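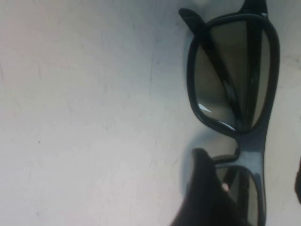

4.2 Where the glasses end up

Eyewear was the category our participants felt surest about and handled worst. Of the 18 households in Rasstead and Nasilville, nearly all named a fixed spot for sunglasses at the first interview: a bowl, a hook, the case they came in. By the August visit, the case had usually become a home for coins.

What people really used was the closest flat surface. Tinted pairs (Figure 4) were set down folded on counters, sills and the tops of appliances, and stayed there until somebody needed the space for a plate. We coded this as "temporary placement", a generous label, as one pair in the Arkard sub-sample held its temporary position for eight weeks.

Figure 4. Black-framed glasses with grey tinted lenses, folded, on a pale surface with faint scuffs.

Folding turned out to matter to the participants more than we had expected. A folded pair was described as "put away" wherever it lay, while an open pair on the same counter was "left out" - a distinction defended with some heat by people who could not find either. We kept both terms in the coding scheme and scored them separately.

Two households bought a second pair to solve the problem. Both pairs were later recorded on the same bench.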